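Threads > Abdella > Moving and Home

December 21, 2023 | by Abdella

Print | E-mail

OK so we finally sold the old dining set and I have opinions about buying a table secondhand. A few posts, bear with me!

First thing – measure the room AND the stairwell. We fell for a huge oak thing in Ulside back in November, drove 130 miles round trip, and it would not make the turn on our landing. Back it went.

Second, new is not always the answer either. The one I loved at Stesow was 3,810 with delivery (for a table!!) and the finish showed every fingerprint in the store.

What we ended up with is a plain one from a house clearance over in Brinaditz. Paid 473 for it plus 2 chairs that don't match, and I love them more than the table.
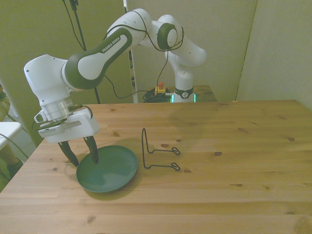 Color was the part we argued over longest. My husband wanted dark walnut, I wanted something that wouldn't make our north-facing kitchen feel like a cave. I kept sending him pale tops like the light pine one in the photo, and he kept saying it would look like a sauna. Ours is a shade darker than that, so I guess we both won?

Last one – wax it before you put a single mug on it. I waited four days and I already have a ring by the window end. Anybody got a trick for that besides mayonnaise?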